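Lefèvre Small Bowls: Gallery Notes

Sendard workshop, Brorkport. Posted 20 December 2024

The Lefèvre series is a set of shallow bowls for fruit, sauces and side dishes. Work on the shape began with a drawing by Ginette Besson and went through several changes of rim before the current version. The notes on this page cover form, color and use at the table. Catalog number for the series is 734.

All bowls are fired in the same kiln and checked against one template. The template sets the outside diameter at the rim, 100 mm, and the height of the wall. Base thickness is left to the maker within a narrow range. A bowl that rocks on a flat surface is rejected. 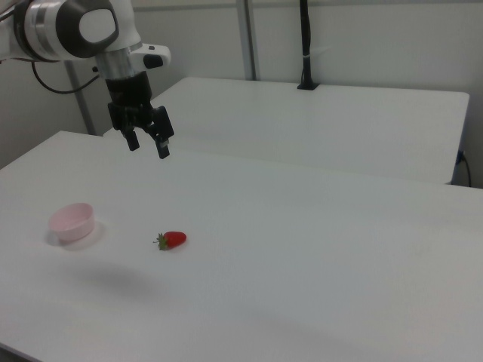
Color is the hardest part of the series to keep steady. The pale glazes shift with small changes in thickness, and a coat that looks even before firing can come out darker near the foot. Cosmin Dobre mixes the glaze in small lots and keeps a fired tile from each one. Pale pink has been the most requested color in December, and it reads best on a white table next to something strong, such as a red strawberry with the leaves still on. Against a wood top the same pink looks closer to beige. Buyers who plan to use the bowls on dark wood should ask for a tile first.

Form. The sides are straight with a slight flare, and the rim is smooth. An earlier version had a rolled rim, which held water after washing and was dropped. The flare is small enough that the bowls stack, with a gap between walls.

Capacity. The bowl is shallow and holds a single serving of berries. Large strawberries sit better in one layer. For cut fruit with juice, fill to 18 mm below the rim or use the deeper Kolteo bowl, which shares the same foot.

Fruit. Leave the green tops on until serving. Wash berries just before they go to the table and drain them on a cloth — water left in the bottom of a shallow bowl softens the fruit quickly.

Care. Hand washing is advised for the pale colors. Metal spoons can leave gray marks on the glaze. These come off with a paste of baking soda and water.

Stock. There are 77 bowls of the current lot on the shelf at Brorkport. Pink and white are sold singly or in pairs. Requests for other colors go to Ginette Besson at the workshop and are added to the next firing.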